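Cemero Travel Document Wallet, Large
Reviewed 9/8/25
Filed under: Paperwork & Passports

I should say up front that I am the person in our family who carries everybody's papers. It started when the kids were small and has never been taken off me, and last August I stood at a consulate window with five passports, a folder of photocopies, two sets of photos in the wrong size and a money order I could not find for the life of me. The clerk was very kind about it. I was sweating through my shirt! So when my sister-in-law Rongrong told me she'd bought a Cemero for her own visa runs and loved it, I ordered one that same evening.

I've had the large one for 7 months now, and it has been on three trips with me, two of them to places where I needed a visa in hand before I got on the plane.

What I like first of all is the size. It takes a full sheet of letter paper without folding, and it takes A4 too, if you ease it in at a slant. That matters more than you'd think. Plenty of application forms get printed on A4 and plenty of offices don't want to see a crease down the middle of your bank statement. Inside there are twelve pockets. The passport ones are snug, a bit too snug at the beginning, and I had to work mine in with my thumb for the first couple of weeks. They've given a little with use and now they're about perfect.

The zipper goes around three sides and opens flat, so you can lay the whole thing on a counter and hand papers over one at a time like a person who has their life together. There's a pen loop as well (bring your own pen — landing cards always seem to come out when the pens don't) and a clear sleeve where I keep the visa approval letter and the address of the first hotel.

Now for the grumbles. The clear sleeve picks up a glare under bright lights, and at one border the officer asked me to take the letter out so he could read it, which rather defeats the purpose. The wrist strap is thin and the little clip on it feels cheap. I took mine off and haven't missed it. And the wallet is not small. My husband calls it the briefcase. If you're traveling alone with one passport and everything else on your phone, you'd be happier with something like the Kadance slim, which my friend Ieva Mockus uses and which fits in a coat pocket. I tried hers for a weekend and liked the leather very much, but it wouldn't hold my forms.

I did write to the shop about the strap, and they sent a replacement clip with a nice note. It's the same clip, but I appreciated the note.

Would I buy it again? I would, and in fact I've got a second one put aside for my daughter, who leaves for her semester abroad soon with a residence permit file as thick as a phone book. Four stars from me, and it would have been more with a better sleeve.
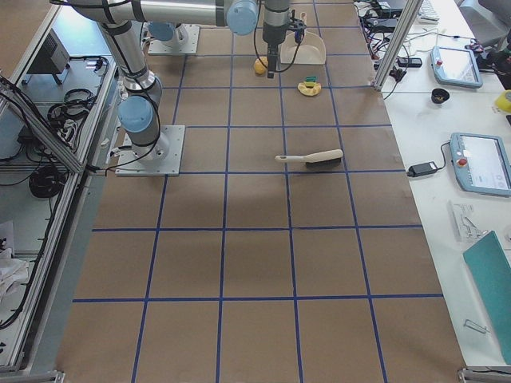 Does the large wallet fit a passport that still has its cover on?
Mine went in with a thin cover after the pockets had loosened up, but a thick padded one wouldn't go in at all, so I'd plan on leaving that kind at home.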